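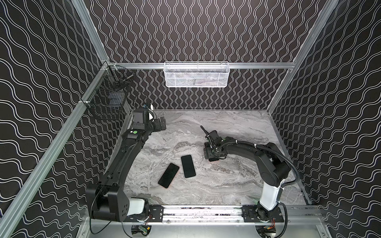 Course Home > Weekly Handouts > Buying the Thing

Syllabus | Handouts | Labs | Office Hours

July 30, 2018
Gumaro Arellano

Handout: How to Read a Kit Offer

Today's patient is the Rorus, a two-arm tabletop cell sold as a kit by Firkix. Bring the offer sheet I handed out in Adebisi Hall, and bring a pen. You'll be crossing things out.

1. What is being sold

The offer says "complete cell." Complete is a sales word. Before you believe it, sort every line on the sheet into one of these:

- in the box
- in the box if you pay for the Closura option (the frame and wall panels)
- yours to find

Grippers are in the box. The tabletop is yours to find, a detail that lives on the last page in gray type. Assume anything you'd hang baskets on is Closura unless the sheet says otherwise.

2. The price

The setup visit is $2,000 and is listed under "optional." Read the warranty terms next to it and see how optional you feel. Firkix will honor a claim on the rail only if one of its own people bolted the arms to it. I asked if that could be waived. I got a very friendly email with no answer in it.

The visit lasts 2 days. Lunch is on the buyer.

3. Reach, and shared reach

Both arms sit on the same rail along the front edge, and each has a reach printed on the sheet. What you want is the patch that both can get to, because that's where any handoff has to happen. The sheet leaves this one out. Draw it yourself from the base spacing and bring the drawing to lab.

Remember that a reach figure is measured to the wrist or to the fingertip, depending on which looks better that quarter. Ask.

4. Thin flat shiny things

The brochure promises "everyday objects." Foam cubes are an everyday object if you live in a brochure. We use phones and tablets for our own review, for these reasons:

- A flat slab on a hard top gives a finger very little edge to get under.
- Gloss reflects. A camera near the gripper gets the object plus a good part of the room.
- The pinch has to hold at an angle, and glass is slippery.
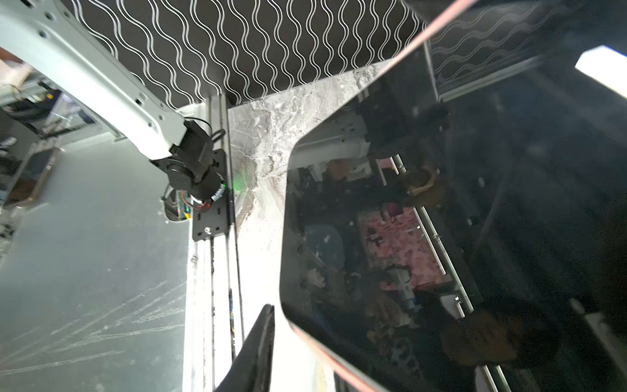
Fig. 2. Wrist camera. Dark glossy panel at right, with the arms' surroundings mirrored in it; gripper finger at bottom.

Look at how much of Fig. 2 is reflection. If your software hunts for a white robot arm, it has two places to find one. Firkix support calls this "a lighting matter." Write down what you'd change in the lighting and what would still be wrong afterward.

5. Cables

They're under "accessories," which is like listing your knees under accessories. Check the length with the arm stretched out, then check where the slack goes when it folds back. Cable ties are yours to find.

6. For lab

Rate the offer on two scales, 1 to 5: how clear it is, and how much you'd trust it with your own money. A 5 on both needs a written defense of one page. I've yet to read one.

Drawings from section 3 are due at the same time. Late ones go in the tray by my door.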